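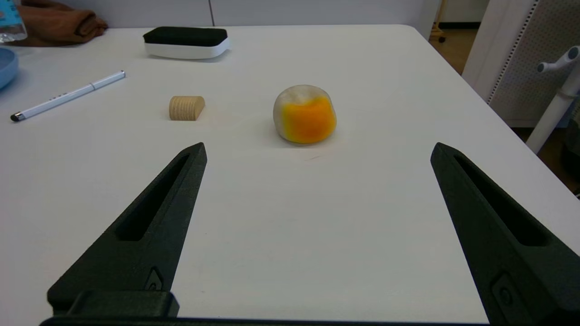 Solange Joly began the inventory of the Sumampouw office at the white table, as the instructions required. The form had one line per item, with columns for material, condition and disposition. Disposition took one of three codes: K for keep, R for return, D for discard. The lease on the Farkton building ended in November and every object in it had to carry a code before then.

She entered the eraser first. Whiteboard, felt pad, black, white body. Condition fair. The whiteboard had gone to Ulard with the first truck. An eraser without a board was a D under section 3 of the guide, but the board still existed, so she wrote R.

The pen was white with a silver clip. There was small gray printing along the barrel and she did not copy it down, as the form had no column for it. K.

The cloth was brown and lay bunched up at the wall. D.

The block took longer. It was light wood, curved on one side and flat on the cut face, where the growth rings showed. It could have come from a set of toy bricks or from the model shop, which had closed before she was hired. She searched the stock list for "block," "arch" and "half round." The list returned a door closer and 20 boxes of paper. She wrote "wood, shaped, small" and left the code blank.

That left the soft thing. It was squat and had a rounded top, off-white, with an orange-yellow patch on the front that was deepest in the middle. The guide asked for the name of the item, then the function. She wrote "Unknown" under name. Under function she wrote "Unknown" again, and the form rejected it. Two fields could not hold the same value.

She called the Flusier desk, which handled form errors.

"What does it do?" the clerk asked.

"It sits on the table."

"Is it a fixture?"

"No."

"Then it has a function. Put what people used it for."

Solange had worked at the next desk for most of a winter. People had moved it to put down their cups, then moved it back. During the budget calls her manager had turned it so that the orange side faced him. When he left for Ulard he took the lamp, the chair and the good stapler.

"Orientation," she said.

"Spell it."

She spelled it. The form accepted the entry and asked for a replacement value, and she typed 100, the highest figure the column allowed. Then she went back up one line and gave the block a K.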